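Horora Adds Small Gear Kits to Its Repair Classes

5 March 2026 - Horora, the hands-on repair school run by Marisol Cortés, will add a gear assembly kit to its evening classes. The kit is made by Rero and has a round metal plate with a hole in the middle and small spur gears to go on it. Students work on a dark mat.

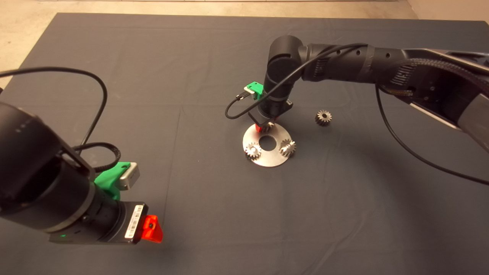
Who can sign up for the class?
Anyone 16 or older, with no shop experience needed.

The class runs for eight weeks and has room for 11 students. Hjalti Bergmann will teach it. He tested the kit with two groups in December and asked for one change - a printed sheet on how gear teeth should meet.

"People want to get their hands on the parts early," said Cortés. "We used to spend the first night on slides."
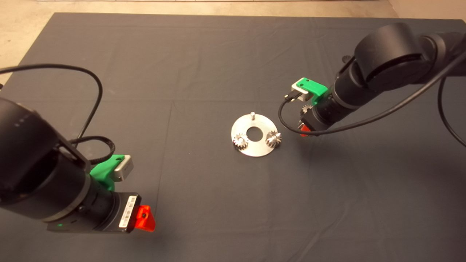 Metal plate with an upright pin and two small spur gears.

Sign-up is open now at the Horora front desk. Students may keep their kits after the last class. Press contact: Xóchitl Zamudio, Horora.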